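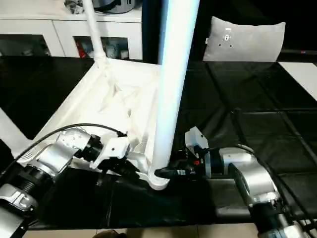

I've been meaning to write about the September market at Drorthorpe for ages, and now the rain has set in I've run out of excuses! We got there at half past six (my idea, not popular in the car) and there were already people haggling over plant pots by torchlight. I came home with three jars of damson jam, a very heavy casserole dish, and a jigsaw of Memham church that I'm told is missing its steeple.

Gaëtan Rey had his usual pitch by the gate and let me have a box of old gardening books for 25 pounds, which is more than I meant to spend, but one of them has somebody's pencil notes on sweet peas all the way through and I've been reading it in bed every night since. If you're going next year, take the Bumell road and bring change for the parking.

Contact | Copyright Loïc Bodin | Back to top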